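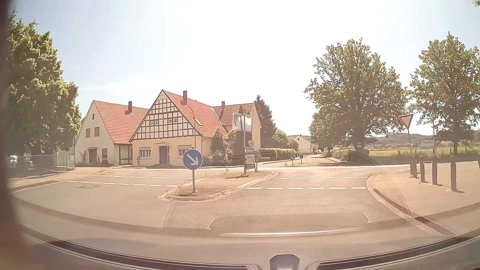
The junction at Mandia, coming in on the road from Holovko. The timber-framed gable is behind the blue arrow sign.

Road Junctions and Corner Houses: Mandia
Photos and notes by Marloes Declercq
Page posted Sunday, October 6, 2019

This gallery is part of a set on village junctions along the old road between Holovko and Stovavov. I started it because I drive the road for work and kept passing the same corners without looking at them. Each junction gets its own page, with a short caption and whatever I have been able to find out about the place. Mandia is the third one going east.

The pictures are taken from the road side, at the height a driver would see things. I don't photograph yards, and I leave out house numbers and family names unless the owner has said it is fine to use them.

The junction

Mandia has one junction of any size. The road widens as you come up to it, and a raised island splits the approach in two. The older maps show a plain fork here with a patch of grass and a water trough. The trough was moved to the churchyard when the road was rebuilt, and it is still there, planted with geraniums in summer.

The direction signs stand on the island. They can't be read in the photo, so for anyone trying to work out the layout: left is Stovavov, right is the station and the mill. The Zavville road leaves from the station side, farther down.

Weeds come up on the island next to the sign posts. The surface is sandy there and they seem to like it.

The cream-yellow house

Most people who write to me about Mandia ask about the big house with the steep gable. Fedir Marchuk, who grew up across the road, told me it was built in 1894 for a grain dealer and that the ground floor was an office for many years. I have not seen a document for the date, but it agrees with what two other neighbors said.

The part I like is the gable. The dark beams make a grid, with four small windows set in pairs. Fedir says the attic rooms behind them were let to seasonal workers and were very cold. The beams were painted green in his childhood and went back to a dark color when the front was redone.

There is a wing at the back with its own red tiled roof. It is easy to miss if you are driving, and it makes the house a good deal larger than it looks from the front. I was told it began as a grain store and was made into living space later on.

The whitish house on the left

This one is plainer and gets fewer questions. It has a bright orange-red roof, reddish shutters and a tiny window up in the end wall. Khrystyna-Mariia Hnatiuk sent me a note saying it was once the schoolteacher's house, and that lessons were held downstairs for one winter while the school roof was being repaired. If anyone has a class photo from that time I would be glad to see it.

About the light

The sky is very bright and came out pale, with some blue left in the top corners. I have tried darker versions and the roofs lost their color, so this is the one I kept. I may go back in November, when the sun is lower and the gable should show better.

Stopping there

There is no parking at the junction itself. Use the lot by the station, which is free, and walk back about 400 meters. The sidewalk is narrow in places. Bus 44 stops by the mill on weekdays only. Please don't stand on the island to take pictures — traffic comes past on both sides and drivers are not expecting anyone there.

Corrections

An earlier version of this page had the station and Stovavov the wrong way around. Thanks to Arsen Maksymiv for catching it. He also pointed out that the mill closed well before the road was rebuilt, so I have taken out the line that said otherwise.

Prints

Prints of this picture are available in two sizes, on matte paper only. Ask for number 102 when you write. Orders go out once a month.

Other pages in this set
Holovko, lower bridge
Holovko, church corner
Stovavov, market road
Zavville, level crossing (not finished yet)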